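Trosero grasp set, v0.9
1 min read

Demos from hand-held grippers, two-handed tabletop work. 400 episodes, 40 held out. Labels are rough, fix coming in May. Trained the Jotutell policy on it, no robot data mixed in.

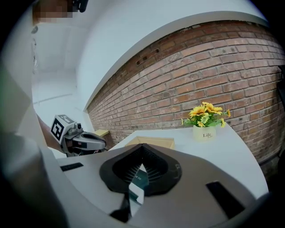 Held-out split is by table, not by episode, so dont reshuffle. Marker tracking drops out sometimes, those frames are flagged, not removed. Faces blurred befor release.

Updated 7/9/19

We use cookies. Accept / Settings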